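Many people ask me the same thing at family dinners: when will the machine do the dishes? I will try to answer in a few posts, slowly. English is my third language, so please be patient with the grammar.

First, where I stand. I worked for many years on a packing floor, and now I write test reports for small workshops that want to buy automation. So I have seen machines that are very good at one thing, and I have also cleaned up after them.

On the shop floor, the word "robot" usually means an arm that repeats one movement. At Kekby, where I did reports last winter, one arm puts lids on paint tins. It puts the lid on correctly all day. Then the supplier changed the lid, the new one was 2 millimeters wider, and the whole line waited until evening.

A person would look at the new lid, say a bad word, and press a little harder. This is the difference I want to write about.

At home it is more difficult, and I think people do not believe this. A kitchen looks simple to us. But a kitchen is different every morning. The cup is in another place, the towel is under the cup, and the child has put a spoon in the plant.

I own a vacuum robot. I like it very much. But please notice that before it starts, I pick up the socks, lift two chairs and close the bathroom door. I am doing part of its job. I measured this in April and it was 30 minutes of my week. I still keep it, because I hate vacuuming more than I hate picking up socks.

A reader from the Nemadano newsletter wrote to me that a dishwasher is already a household robot and we forgot to be impressed. I agree with this! It is also a good lesson. The dishwasher did not learn to wash like a person. We built a box and we put the work in the box. The loading and unloading we kept for ourselves.

So when I visit a workshop or a lab, I do not ask anymore "can it do the task?" They will always show me that it can. I ask three smaller questions. Who puts the things in front of it? Who stops it when it is wrong? How long does a person need for the same job?

In Wivstead there is a laundry which tried a folding machine for towels. It folded beautifully. A worker had to hang each towel by two corners on the clips, and she told me that when she already holds the two corners, the towel is almost folded. They sold the machine. I do not know who bought it.

Now wiping. I am interested in wiping more than in folding. It sounds like the easiest chore, you move a cloth from left to right. But you must press enough and not too much, you must see what is still dirty, and you must know when to stop. My grandmother could hear from the next room if I wiped the table badly.

With wiping, the tool is also a problem. If it turns a little in the grip, the flat side is not flat anymore, and you are cleaning with a corner. People correct this with the fingers and do not even know they corrected it. With two stiff fingers you have to put the thing down and take it again, or move the whole arm.

And the board or the plate can slide away. We hold it with the other hand without thinking. For a machine, the other hand is a second arm, and it must agree with the first one about where the board is.

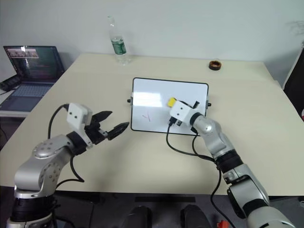
Is a small whiteboard a fair test for household work? I would say it is a fair beginning, because pressing on a surface is part of many chores, but it is flat and it is hard, and most of my kitchen is neither.

My own opinion today, and I may change it. Machines can do pieces of chores. The piece in the middle they do well: the pushing, the lifting, the same movement again. The beginning and the end of the chore are still with us. Somebody has to prepare, and somebody has to look and say "okay, it is clean."

For a workshop this can be enough. At Egan they have 300 identical trays to move in one shift, and the middle piece is almost the whole job. There I wrote in my report that they should buy, and they bought, and the people who carried trays now do the checking. They told me that their backs are better.

For a home I would wait. I don't have 300 identical anything. I have one big pan, one small pan, and a grater that has hurt every person in my family.

Some of you will answer that it goes very fast now and next year I will be wrong. It is possible. I was wrong about the vacuum robot also. I said it would fall down the stairs, and it never did.

If you use a machine for some chore at home or at work, please write to me what you still have to do by hand before and after it. I collect these answers. The small boring ones are the most useful for me.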